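双腕で皿とオーブン扉、グリッパーは平行二指のままでいい?爪だけ替える?

Grivumeroフォーラム > ハンド・グリッパー > 相談

Joris Dewulf 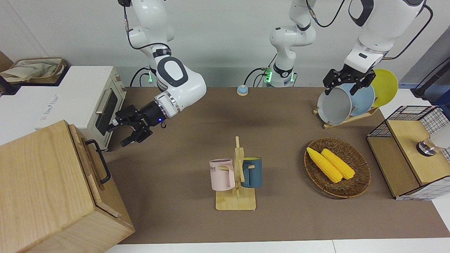 うちの作業台。左アームが皿、右アームがオーブンの扉担当です。

はじめまして、いつも読むだけだったんですが、ついに投稿します。

8月から双腕でキッチン系のタスクをいろいろ試しています。皿を水切りラックから抜く、マグをツリーに掛ける、オーブントースターの扉を開ける、かごのとうもろこしを移す、だいたいそんな感じです。アームは左右同じもので、手先も両方とも黒い二本指の平行グリッパー。うちの班では左腕をLena、右腕をUlluraと呼んでいて(命名は前任者です、私じゃないです)、以下その名前で書きますね。

で、悩んでいるのが手先です。

まずLenaのほう。立ててある皿の縁を上からつまんで抜くんですが、つかむところまではかなり安定してきました。問題は持ち上げたあとで、縁を二点で挟んでいるだけなので、皿が指の間を軸にしてくるっと傾くんです。ラックに隣の皿が並んでいると、傾いた拍子にカチンと当たる。把持力を上げると傾きは減るんですけど、今度は縁でツルッと滑って指が閉じきることがあって、もうどっちに振ればいいのか……という状態です。

次にUllura。オーブンの取っ手が細いバーで、扉のガラスとの隙間があまりないんですよね。指の先端が厚いので、取っ手の裏に片方の指を入れようとするとガラスに当たって、力覚の閾値で止まります。カメラの位置推定が数ミリずれるだけでアウト。20回やって、ちゃんと開いたのは11回でした。ひどい。

考えている案はこんなところです。

・今のグリッパーのまま、指先だけ薄いものに交換する
・Lenaだけ三本指にする(Greenbergの三本指が別の部屋に余っています)
・Ulluraは挟むのをやめて、指一本をフックにして引っ掛ける
・いっそ両方とも吸着を足す

予算はあまりないです。教示データが今のグリッパーで3,310エピソードたまっているので、できればそれも無駄にしたくない。同じようなことをやった方、何から手をつけたか教えてもらえるとうれしいです!

Dwayne Oyelaran

うちもほぼ同じタスクをやってました。懐かしい苦労だなあと思いながら読みました(笑)

先に結論を書くと、グリッパー本体はそのまま、爪だけ左右別々に作るのをおすすめします。本体を替えると開閉のストロークも応答も手首からの距離も全部変わるので、3,310エピソードをそのまま混ぜて学習させるのはかなりしんどいです。私は一度三本指に浮気して、古いデータと新しいデータを一緒に食わせて、どっちのハンドでも中途半端に下手なポリシーができあがりました。あれは本当に時間を溶かした……。

皿のほうですが、傾くのは把持力というより接触面の形の問題だと思います。今の爪、たぶん平らなパッドですよね?縁に対して点か短い線でしか当たっていないはずなので、少しくらい力を上げても回転は止まらないです。うちでやったのは、

1. パッドの幅を広げる(縁に沿う方向に)
2. 表面を柔らかめのシリコンにする
3. 縁から深めにつかむ。浅いと重心までの距離が長くなって余計に回ります

この中でいちばん効いたのは3でした。お金もかからないし、アプローチの終点を下げるだけなので今日できます。ただ、ラックで皿が立っている間隔が狭いと、深く入れた指が隣の皿に当たります。写真を見るとグレーの皿の後ろに水色と黄色が並んでいるので、一枚抜きの練習中は後ろの皿をよけて、うまくいってから戻していくのが楽かも。あと、できるなら皿の中心の真上に近いところをつかむ。端寄りをつかむとどんな爪でも傾きますよ。

把持力を上げると滑るというのは、皿の縁がふくらんでいるか斜めになっていて、強く挟むほど外へ押し出されているんだと思います。柔らかいパッドにすると面が少しなじむので、これも減るはず。うちは減りました。

オーブンはですね、フックに一票です。挟む必要がないんです、扉なんて。開くときの取っ手は弧を描いて動くのに、がっちり挟んだまま直線で引くと手首に変な力が乗って、それこそ力覚で止まります。うちでは片側の爪の先に薄い返しを付けて、上から差し込んで、手前下に逃がしながら引く動きにしました。爪は金属の薄板を曲げただけの雑なやつです。最初は樹脂の3Dプリントだったんですが、先端を薄くすると層のところでパキッといきました。

ただし一点だけ注意。熱い状態で動かす予定があるなら、樹脂もシリコンも耐熱温度は必ず確認してください。電源を入れずに扉だけ開け閉めする練習なら気にしなくて大丈夫です。

カメラについては書いてなかったけど、手首カメラは付いてますか?数ミリのずれが問題なら、固定カメラだけで頑張るより、最後の数センチを手首のカメラで見るほうがずっと近道でした。逆に皿は固定カメラのままでそこそこいけます。取り付け金具を足すと可動範囲が少し狭くなるので、ラックの上で肘が窮屈にならないかは先にシミュレータで見ておくといいです。

kitchen_arm_575

吸着はやめとけ。皿が濡れてたら終わり。平らな面が少ない皿も終わり。
三本指もマグツリーの横とか狭い場所で邪魔になる。二本指でいい。

mugi_to_servo

Dwayneさんの回答でほとんど言い尽くされてる気がしますが、測り方のほうだけ補足させてください。

爪を比べるときは、必ず一か所だけ変えて回したほうがいいです。私は爪とパッドと速度をまとめて替えて「お、良くなった!」と喜んだあと、何が効いたのかさっぱりわからなくなりました。皿の位置も毎回手で置き直すと人のクセが出るので、マットにテープで印を付けて、初期位置の表を先に作っておくといいですよ。

それと失敗の種類を分けて記録するのもおすすめです。オーブンなら「ガラスに当たって停止」「取っ手に届かず空振り」「引き始めたけど外れた」は全部別物で、最初のなら爪の厚み、二番目なら位置推定、三番目なら引く軌道を疑います。失敗した9回の内訳がわかれば、フックにする前に直せるところが見つかるかもしれません。

あと地味なところで、腕のケーブル。手首の向きを変えるとケーブルが引っ張られて、力覚のゼロ点がじわっとずれることがあります。うちはこれを長いことグリッパーのせいにしていました……。無負荷で同じ姿勢を何パターンかとらせて、値がそろうか見てみてください。ゼロ点がずれていたら、閾値停止の何回かはそっちが原因かもです。

Joris Dewulf(投稿者)

みなさんありがとうございます!めちゃくちゃ助かりました。

さっそく、つかむ深さを下げるのだけ試しました。カチンが目に見えて減ってびっくりしています(まだ回数は少ないので、ちゃんと数えたらまた書きます)。爪は左右で分ける方向にして、Lenaは幅広シリコン、Ulluraは金属の返し付きで発注先に相談中です。三本指はそのまま棚で眠っていてもらいます。

失敗の内訳、手元のログを見返したら9回のうち6回がガラス当たりでした。残りは外れたのが2回、空振りが1回。爪の厚みでだいぶ説明がつきそうです。手首カメラはまだ付けていなくて、金具の図面を引くところから。オーブンはしばらく電源オフのままやります。

ケーブルの件は盲点でした。夕方に無負荷で回してみます。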